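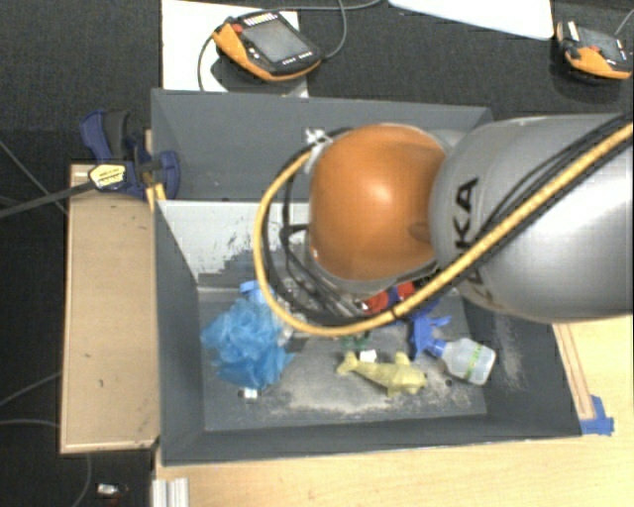

Third time this year I've been asked to "just look over" somebody's bin picking rules before they go up on the wall. Third time I've sent them back with more questions than the rules had lines. Going to put the questions in one place so I can stop retyping them.

1/ The doc this time is the Vetby cell handbook. Runs to 43 pages. I read all of it on a train. If you want the short version, a lot of it is about who signs what, and not much of it is about what happens between the robot and the bin.

2/ Start with the word "safe." It shows up everywhere. "Ensure the cell is safe before operation." Safe for whom, checked how, by which person, and what do they do when the answer is no? A rule you can follow without getting up from your chair is decoration.

3/ Cables. My favorite topic and everyone's least favorite. The handbook says "cables should be routed appropriately." Great. The arm has a hose and a bunch of black cable looping around its joints, right down over the bin. What does appropriate mean for that loop at full reach? At the worst wrist angle? Write down the pose you checked it in.

4/ I'd take one ugly sentence over that whole section. "Jog to each corner of the bin, at the lowest pick height, slow, and watch the hose the entire time." Took me ten seconds to write.

5/ And while I'm on hoses: whatever you tie them with wears out. Ties, straps, clamps, all of it. Put it on the inspection list by name. "Inspect dress pack" gets a checkmark from someone who glanced at it on the way to lunch.

6/ Bins. Somebody always has a lovely rule for the robot base and nothing at all for the bin. If your pick poses assume the bin hasn't moved, then the bin is part of the fixture. A bar clamp on a corner is fine for a trial, I use them too. But then the clamp goes on the start-of-day check, and so does whatever it's holding down.

7/ Same for blue tape. I have nothing against blue tape. I do want to know if a given bit of tape is a position mark, a fix for something, or left over from another job. Write it on the tape. You own a marker.

8/ Reply I always get here: "it's only a test cell." OK. The arm doesn't know that. It weighs the same and it moves the same. Test cells are where people stand closest, change the program most often, and have the fewest guards. If anything I want the rules tighter there.

9/ Teach pendants. I can see two lying behind that bin, red button on each. So tell me: which one goes with which controller? The handbook's answer is "operators will be familiar with the equipment." Familiar is how you end up grabbing the wrong one with your heart going 160.

Label the pendant, label the controller, same label, big letters. Then give the pendant a hook. If the rule says "pendant within reach" and the pendant lives out past the far wall of the bin, go stand in your usual spot and reach for it. I'll wait.

10/ One more on floors. "Keep walkways clear" is meaningless if nobody has drawn the walkway. Thin gray cable on dark carpet is a trip hazard with good camouflage. Either it gets a cover or people don't walk there, and you pick which one and write it down.

11/ Now the part people get proud of: the object set. Juretti's guidance, which half of you seem to be copying from, wants a "representative and varied" set. Varied I'll grant you. There's a mesh bath pouf in this bin, a yellow toy whale (or shark, I'm not going to argue), a spray bottle with a blue trigger, and some clear or whitish crinkly stuff that I'd hate to be the vision system for.

12/ Representative of what, though? If the job is mixed household goods, fine, say so. If the job is cartons, then the pouf is there because somebody thought it would be hard. Hard is fun. Hard doesn't tell you how you'll do on cartons.

13/ And record the set. What was in it, what condition it was in, which way up it started. A pouf that's been squashed a lot is a different object from a new one. A spray bottle: is it full or empty? Your rule should say, because the weight is off by a mile and a full one adds a whole new kind of bad day.

14/ Which brings me to liquids. The handbook is silent. My rule would be: nothing fillable goes in the bin filled unless there's a line in the test plan saying so. One sentence. Please steal it.

15/ Numbers. The Maluleke writeup leads with 3333 picks. Impressive until you ask how many of those had a person reach in and fluff things up between attempts. They don't say. I asked. They said it was "minimal." Minimal isn't a number.

16/ If a hand goes in the bin, that's an event. Log it. It matters for your success rate, and it matters more for your safety case, since every hand in the bin is a hand under the arm. Same log, two uses. I don't understand why this is a hard sell.

17/ Compare Elatham, who I've been rude about before. Their last report had 700 picks and a plain table of every stop, with a reason next to each one. Way smaller number. I believed it.

18/ Scuffs! People wipe the bin down before visitors come. Don't. Marks on the walls and floor are free information if somebody looks at them. A new scratch on the far wall after a program change is worth a conversation. So: photo of the empty bin, every July at the very least, better every time you touch the path. Keep the photos next to each other.

19/ Someone's going to say I want a longer handbook. I want a shorter one. I crossed out 40 paragraphs of the Vetby draft and I don't think a single one would change what anyone does with their hands.

20/ My test for each rule, if you want it. Could a new person do it at 6 a.m. with no one to ask? Could a second person tell afterward whether it was done? Two nos and it comes out.

21/ Yes, I've sent them all of this. The reply was that the wording is "under review." We'll see. Draft two is supposed to have a cable section. If it says "appropriately" again I'm posting the whole paragraph.

22/ Adding one since it's come up in the replies already: no, a sticker saying the cell was assessed does not count as an assessment. Ask to see the sheet behind the sticker. Check that the robot on the sheet is the robot on the floor, and the same for the tool on the end of it.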